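About Okgate

Hi, I'm the person behind Okgate, and yes, it's mostly just me. I build websites for small businesses, the kind where the owner answers the phone and also sweeps the front step. If you email me, I'm the one who writes back (usually with a cup of tea going cold next to me).

I got into this sideways. I was working the counter at a print shop in Janberg, laying out menus and business cards, and customers kept asking if we could "do the website too." We couldn't. So I went home and learned how, one very ugly page at a time. My first paying client was Karagiannis, a family upholstery shop that needed somewhere to show off their chairs. They had a box of old photos, a list of fabrics written out by hand and no idea what a domain name was. We figured it out together and I had so much fun that I gave my notice at the print shop that same month!

Karagiannis is on its second site with me now. The first one was built before everybody shopped for a sofa on their phone, and you had to pinch and zoom to read the prices. The new one has a proper gallery, a form where you can send in a picture of your sad armchair and get a quote, and a page of fabric swatches that the family can update on their own. That last bit matters to me a lot. I don't want you to have to pay me every time you change your opening hours.
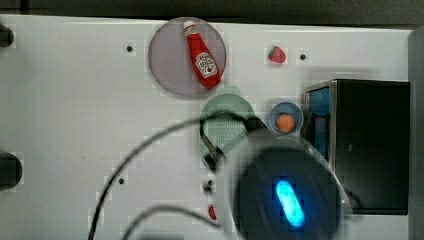
Which brings me to how I work. We start with a long phone call, or coffee if you're near Janberg, and I ask a bunch of nosy questions. Who buys from you? What do they always call to ask? What do you hate about the site you have now? (People have a lot to say about that one.) Then I go away and sketch 2 home pages, quite different from each other, and you pick one or tell me to mash them together. Mashing is fine. Most of my favorite sites came out of mashing.

Once the look is settled I build the whole thing on a private link so you can click around while it's still messy. I've had clients check in every evening and others who didn't look until the week we launched – either way is okay with me. A regular site takes five weeks once I have your words and pictures. A shop with a cart takes longer, mainly on account of shipping rates, and I will warn you up front that shipping rates are where everyone gets grumpy, me included.

I also look after sites once they're live. The care plan is $250 a year and covers updates, backups and small fixes, plus a short call in November to go over anything that's gone stale. You don't have to take it. If you'd like to run everything yourself I'll sit down with you and show you the ropes, and I'll write it all out in plain words so you aren't stuck later.

A word about Plavness, as people ask. It's the little booking calendar I wrote for a dog groomer who was tired of playing phone tag. You pick a time, you get a reminder, and that's pretty much it. I add it to any site that needs it at no extra charge. It doesn't do video calls or loyalty points and I have no plans to teach it.

So far I've launched about 378 pages if you count every last one, from bakery menus to a very detailed guide to re-caning a chair. I don't do logos (I've tried, they were bad) and I don't take on rush jobs anymore. I do love rescuing old sites, so if yours has a visitor counter at the bottom, please get in touch!

The contact form comes straight to me. Tell me what you sell, send a link if you have one, and let me know the best time to call. Mornings are best on my end.

Page last updated November 2025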